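Progress report on the shared laundry room, Flisgate House
Prepared for the Gonlow Fund by Haoran Kong
January 2018

Dear Mr. Nomura,

This is our second report on the laundry room. The first one, sent in August, covered the clearing of the old room and the drains.

The house was built in 1898 and the old laundry had a stone floor, which sloped to one corner. We could not put a tall appliance on it safely. The floor is now level, and the wooden herringbone on top is finished. The joiner from Sekiguchi came back one extra time to repair two short pieces near the door. He did not charge us for this.

The stacked laundry unit was delivered before the holidays. We chose to go up and not sideways, so the room keeps a good open floor in the middle, where people can fold sheets or leave a cart. Both machines have a round door at the front. I asked the fitter to check that the upper door can open wide without touching the wall, as this was a concern in your last letter.
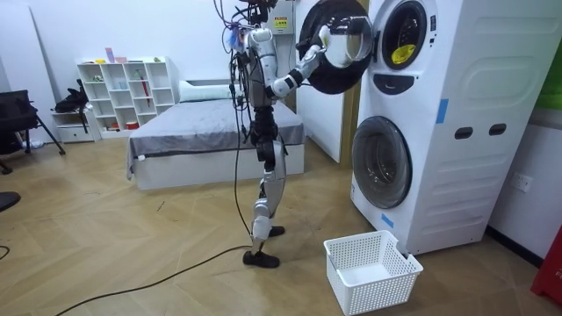
Spending in this period was 1353 dollars, against the plan of 1400. The largest part went to Ovura for delivery and fitting. We also paid 356 dollars for the new water connection — this was not in the first budget, but it was covered by the money we saved on paint.

There are 3 matters still open:

The blue tape is still on the unit, at the front corner. I will ask for it to be taken off before the room is opened to all residents.

Some older residents find the upper door high. We would like to buy a low step with a rail, and we ask your permission to use the remaining 47 dollars for it.

The instructions came only in one language. A neighbor has offered to translate them, and I will print them in large letters for the wall.

If you agree about the step, please write to me at the Flisgate office and I will order it the same week. The receipts are in the attached folder, in order of payment.

With respect,
Haoran Kong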